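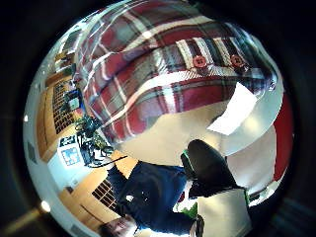 Plaid in red, white and dark green, with a buttoned band.

Home | Courses | Handouts | Reading List | Contact

Woven Textiles I
Handout 4: Planning and Matching a Plaid

Students should read this handout before the second workshop and bring a pencil, squared paper and the draft they began in Handout 3. The terms introduced there (end, pick, twill, selvage) are used without further definition.

1. The sett

The order and width of the colored stripes in a plaid is called its sett. In most traditional plaids the same sett is used in the warp and in the weft. Where a stripe crosses a stripe of its own color, the result is a solid block. Where it crosses a different color, the eye blends the two and reads a third shade between them. No extra yarn is needed for these shades.

The number of shades rises quickly as colors are added. Two yarn colors give three shades in the cloth, three colors give six, and four give ten. A beginner's plaid with more than four colors tends to look muddy at a distance, and students are advised to keep to three for the assessed sample.

2. Symmetrical and asymmetrical setts

A symmetrical sett runs to a certain stripe, turns, and runs back through the same stripes in reverse order. The stripes at which it turns are called pivots. An asymmetrical sett runs to its last stripe and begins again from the first, without turning.

The difference matters greatly in cutting. A symmetrical plaid may be turned end for end and will still match. An asymmetrical one may not, and every piece of the pattern must be laid in the same direction. Allow extra length for this when ordering.

3. Counting the repeat

The worked problem in this section is taken from the Betby sample book. The cloth has a full repeat of 200 ends, and the warp is 800 ends wide. The sett therefore fits exactly four times across the cloth, and two lengths can be joined at the selvage with the pattern unbroken.

Suppose now that the warp has been wound with 797 ends. Three ends are missing, and all three come out of the last stripe. The error is hard to see on the loom. It becomes plain at the seam, where that stripe is narrower than its neighbors – and no adjustment at the sewing stage will restore it. Count the warp in groups before it is threaded, and write the count of each group on the draft.

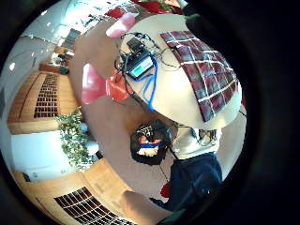
Jenő Vörös has objected that the narrow stripe can be hidden in the seam allowance, and that the Csizmadia workshop did so for years without complaint from its buyers. The objection is fair for cloth that will be cut into small pieces. It does not hold for blankets or curtains, where the selvage itself is often part of the finished edge. Students who choose to hide the fault in this way should say so in their written notes and show where the seam will fall.

4. Matching at seams and bands 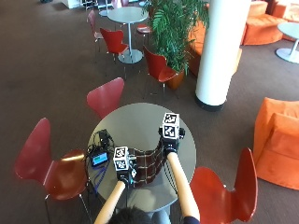
Section 4 by Kristóf Szénási
Department of Textiles, Bornance
Revised 2021-08-11
Shares 61 | Comments 2

Matching is planned on paper before any cloth is cut. Mark the main horizontal stripe on each pattern piece at the stitching line. Marks made at the cut edge will be wrong by the width of the seam allowance, and this is the most common cause of a poor match in first-year work.

Set the front pieces first, then the back, then the sleeves. Collars, pockets and button bands come last. A band may be handled in one of two ways:

– cut on the same grain as the body, so that the stripes carry across it;
– cut at an angle to the body, so that the eye does not expect a match.

Either is acceptable. A band that nearly matches is not, and will be marked down.

Pin at every main stripe, with the pins set across the seam. Baste by hand if the cloth is brushed or loosely woven, as the upper layer will otherwise creep forward under the presser foot.

5. For the workshop

Draft one symmetrical sett in three colors and mark both pivots. State the number of ends in the full repeat. Yarn for the sample will be issued from the Grirkatton stock; the shade card is kept with the warping boards and should be returned there after use. Samples from the January intake may be consulted on request, but may not be cut or unpicked.

Previous: Handout 3 | Next: Handout 5 | Back to Courses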